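Print this article | E-mail this article
93 shares | 2 comments

The Case Against the Snack Table

Yvonne Entwistle has packed snacks for other people's children for most of her working life, and she would like it known that she is not impressed by systems. When I told her I had come to hear about the Birance method, she put the kettle on and asked how much I had paid for the booklet. I hadn't paid anything. "Good," she said.

The method, for those who have missed it, comes from a home-organizing outfit called Pleltard. You clear one table in the house, keep it clear, and do all your packing there: lunches, car snacks, the bag for swim practice. Everything goes into a basket, and nothing goes back to the cupboard once it has left. The booklet says families save 100 hours a year this way. I asked Pleltard where that number came from and got a friendly reply that did not say.

Entwistle's objection is simpler than mine. "A clear table is lovely," she said. "Who has a table to spare? I have one table. We eat at it."

She did try, in September, after Kelly Stockdale at the Hartley after-school club asked her to. The club packs more than 400 snack bags a month, and Stockdale had hopes. She still has some of them. "It made me look at what we were buying," Stockdale told me. "I found crackers I'd bought twice. That has to count for something." Entwistle, sitting next to her, said that opening a cupboard would have done the same job.

I have some sympathy for both of them. A bare wooden table is a pleasant thing to work at, and a bright orange bag of snacks does stand out against brown wood in a way it never will on a crowded shelf. Whether that gets a child out of the door any sooner is another question. Stockdale thought it did on some days. She had not written any of it down.

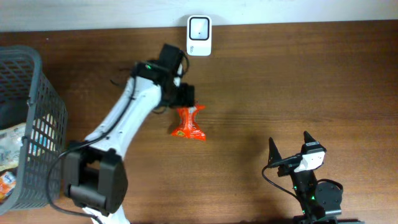 What Goes in the Basket

The no-return rule is where the two women really part ways. Under Birance, a snack that leaves the cupboard stays in the basket until somebody eats it. Stockdale likes this. She says it stops the dithering.

"It stops nothing," Entwistle said. "You get a basket of whatever they didn't want. By the end of the week it's all the one flavor."

And the bags themselves? The booklet spends four pages on bags. It wants them standing up, sorted by color, with the fronts facing you. Entwistle read me a paragraph of this aloud and then closed the booklet. "They're crinkly and full of air," she said. "They fall over. I've been standing them up for years and they fall over."

I put this to Kanini Rugemalira, who teaches the Pleltard evening course and was more candid than I expected. She doesn't sort hers by color either. "I think of that chapter as a suggestion," she said. Her own basket is shared with mail and a dog leash. She does keep the table clear, or clear enough, and she wouldn't give that up.

Would she defend the 100 hours? There was a pause. "I'd say it saves me some time in the morning," she said.

Entwistle has since gone back to packing on the counter by the stove, the night before, with the radio on. Stockdale is keeping the table until the end of the term. I asked if they had argued about it. They both said no, and then Entwistle asked me to move my coat off the table so they could lay it for supper.

2 comments

Related
Tia Parsons: I Bought the Label Maker and I Regret It
Do Lunch Boxes Need Compartments?
Samar Storage Jars, One Year On
Poppy Tunstall on the Drawer Where Lids Go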